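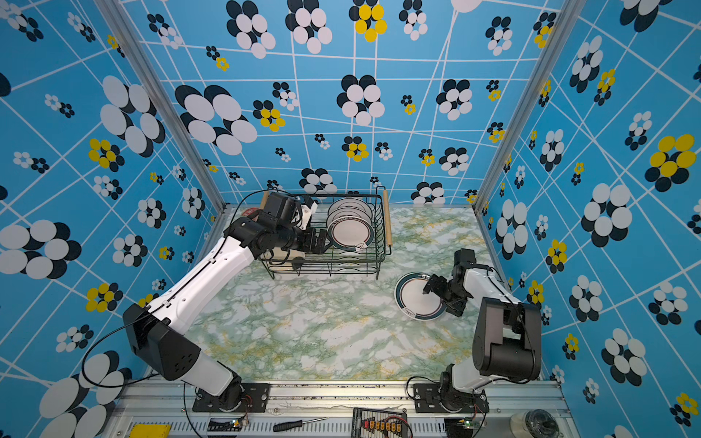 Forums > Around the House > Walls and Floors > Peel-and-stick wallpaper in a rental, does it really come off?

Posted by Bogumił Jabłońska, December 4, 2025

My landlord says I can paper the kitchen as long as the walls look the same when I leave. Julline says their stuff "lifts away clean from any surface." Any surface? The walls are flat paint, probably the cheapest kind. Has anyone pulled this off a wall after a few years, or are all the happy reviews from people who put it up last weekend?

trodden_path
Took mine down in March after 3 years. Bedroom was fine. Bathroom took paint with it in strips. Same brand, same roll.

skullbridge6
Then the bathroom wasn't prepped right. Wash the wall, let it dry overnight, warm the paper with a hair dryer when you pull. I've done two apartments and got both deposits back.

trodden_path
I did wash it. I did use a hair dryer. Funny how it's always the prep and never the glue.

mrs_baluyot
Flat paint is the problem, in my opinion. Satin holds up much better. Also watch the pattern match. Big flowers look great on the sample and then you find out how much you throw away lining them up. My leftovers ended up as drawer liners.

skullbridge6
Satin is better, sure, but flat is doable. Pull slow and low, back against itself.

Bogumił Jabłońska
So one deposit lost, two saved, and a sales page I don't believe. What did the repair cost you, trodden?

trodden_path
They kept $221. I could have fixed it myself for the price of a quart of paint, but they'd already done it by the time I asked.

mrs_baluyot
Buy one sample, stick it behind the fridge and leave it a couple of months. Take a photo of the wall first - landlords forget what it looked like.

Bogumił Jabłońska
Two months behind a warm fridge isn't three years over a stove, but I'll try it. Sample ordered.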